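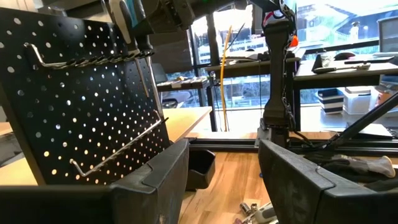
Speaker notes: Covering a small statehouse with a small desk

Start with the Losby water bill. Ask who in the room read a story on it before the vote. Wait for hands.

The bill ran 303 pages. Two reporters were in the press room the afternoon it came out of conference. One of them was me, for the Arkmont paper, and I read the last section first. Old habit from budget season. The rate change was in there.

Explain how a conference report works. Keep it short, the students had this in their intro class.

Next part is the Talpur hearings. Main points:

The public comment sheet had 200 names on it. I called people on that list for most of September. Plenty hung up. The ones who talked gave us the story on the shutoff notices.

Records request: first answer was a fee of 800 dollars. We narrowed the dates and asked again. Show them the wording of the second request, and read it out loud if the handout didn't get printed.

Slow down here. Say what I got wrong. I used a staff estimate as if it were a final number and we ran a correction on page 2. The call to the editor was not fun. Tell them to make that call early in the day.

Numine archive: mention that old committee minutes are searchable there, but the scans before the switch to digital are poor, so check names against the paper copy.

Skip the section on social media if we are past 7:40.

Questions. Repeat each one into the microphone. If asked about jobs, the Arkmont internship deadline is on the department's board.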